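Jurnmont Robotics Club
Minutes of the project group meeting held on 18/02/2025 in Workshop B

Present: Ihor Vasylenko (chair), Lusura team (four members), Grekero team (three members), Mrs Pell (staff), R. Adeyemi (minutes)
Apologies: D. Hart, both first-year members of the Grekero team

1. Minutes of the last meeting

Agreed, with one correction. Item 4 should have said that the spare gripper fingers were printed by the Grekero team and not by Lusura.

Matters arising: the key to the tall cupboard has been found. The locker labels have still not been done. R. Adeyemi to do them before half-term.

2. Correia Cup

Ihor has had the rule book for the Correia Cup. The sorting task is much the same as last year. Mixed small parts start in one bin and have to be moved to another by the arm, one piece at a time, with no help from the team once the run has started. The change is that a piece dropped between the bins now loses points even if the arm goes back and picks it up.

The club can enter two teams. Lusura will enter the sorting task. Grekero have until the next meeting to say whether they want to do sorting or the stacking task. Mrs Pell asked that they decide sooner if they can, as the entry form has to go through the school office first.

There was a question about whether pieces can be chosen by the team. They can be for practice, but on the day the judges bring their own. Ihor said it would be a mistake to practise only with square blocks, and the practice bin should be kept as mixed as it is now.

3. Progress on the sorting task

Lusura reported. The arm now goes to the pick bin, closes on a piece, lifts, moves across and lowers into the second bin before opening. The program has been split up so that the pick, the move and the place can each be run alone. This has made it much easier to find faults.

Since September the team has logged 845 picks, of which 725 ended with the piece in the correct bin. Most of the failures were at the pick, with the fingers closing on two pieces at once or on the edge of a piece. Some 386 of the picks were made with the old finger pads, so the overall figure is not a fair guide to how the arm does at present. It was agreed to start a fresh log from this week and keep the old one for the project report.

The place height was discussed at length. Lusura want the gripper to go right down into the bin before it lets go. Grekero thought this wasted time and that a short drop would do no harm. Ihor's view was that small round pieces bounce, and he would sooner have a slow run that scores. Left as it is for now. Lusura will time both ways and bring the results.

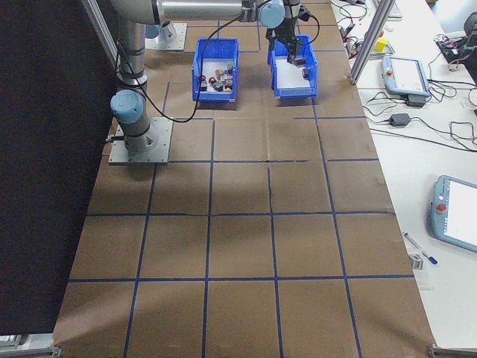 Sorting task: the gripper lowered into the right-hand bin, with the mixed parts in the left-hand one.

4. Table and floor grid

The brown paper and blue tape grid is doing its job. Teams are using the squares to write down where the bins go, and this has saved a good deal of re-teaching at the start of each session. Two points were raised:

The paper has creased in places. It does not affect the arm but it makes the bins harder to line up. Mrs Pell has a new roll on order. The tape will have to be laid again when the paper is changed, so it was agreed not to do this until after the next round of timed runs.

The grid squares need names. Members have been using "two up, three across" and counting from different corners. Agreed: letters along the long side, numbers along the short side, starting from the corner nearest the door. Lusura to put a sketch on the wall.

5. Side table and tidying up

Mrs Pell said that the side table needs sorting out. Cables should be coiled and put away at the end of a session unless they are plugged in and needed. Teach pendants are to stay on the table, well back from the edge, with the screens facing up - they are expensive and the club will not get another.

Members were reminded that one person must be within reach of the emergency stop whenever the arm is moving, including in slow mode. Anyone who needs to put a hand in a bin must say so first and wait for an answer.

No food in the workshop. This was also in the last two sets of minutes.

6. Project report

The written report counts towards the technical award at the Correia Cup. Lusura have a first draft of the section on the gripper. The part on testing is missing and will be written from the log. Ihor asked for plain descriptions of what went wrong as well as what went right, and for graphs with labelled axes.

7. Any other business

Grekero asked for a second practice slot. Thursday lunchtimes are free until Easter if a member of staff can be there. Mrs Pell to check.

The club jumper order closes on Friday. Names and sizes to R. Adeyemi.

Actions
Grekero: choose between sorting and stacking
Lusura: time both place heights; grid sketch for the wall; testing section of the report
Mrs Pell: paper roll; staff cover for Thursdays
R. Adeyemi: locker labels; jumper list; new pick log sheets

The meeting closed at 5.10 pm. The next meeting will be in the first week after half-term, same room.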